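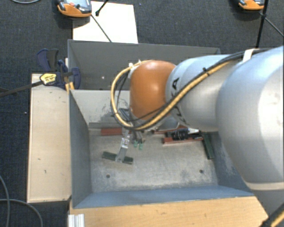
Equipment > Robot cells > Cable and bin safety kits

Search all products enter part no. or keyword

Mollah Cable Dress and Bin Fixing Kit

The Mollah kit is supplied by Brinura for bin picking cells where the arm works down inside an open metal bin. It covers two items that come up often in cell inspections: cables running along the arm, and bins that can shift under load.

Practice notes

Leave a free loop of cable at each joint that rotates. Strap the bundle to the arm segments on both sides of the loop, never across the joint itself. Trim tie ends flush.

Clamp the bin before teaching any pick position. Recheck the clamp at the start of each shift and after any contact between gripper and wall.

Keep teach pendants outside the reach of the arm while it runs in automatic.

Inspect ties and straps every 100 operating hours. Replace the full set at 3,000 hours.

In the kit

100 cable ties
26 hook-and-loop straps
Two bar clamps
Inspection log sheet

The kit does not replace a risk assessment of the finished cell. Follow the arm maker's manual where its limits are stricter.

Ships from Lollton. Also fits Zorkilance bin stands.

Shares 4 | Comments 0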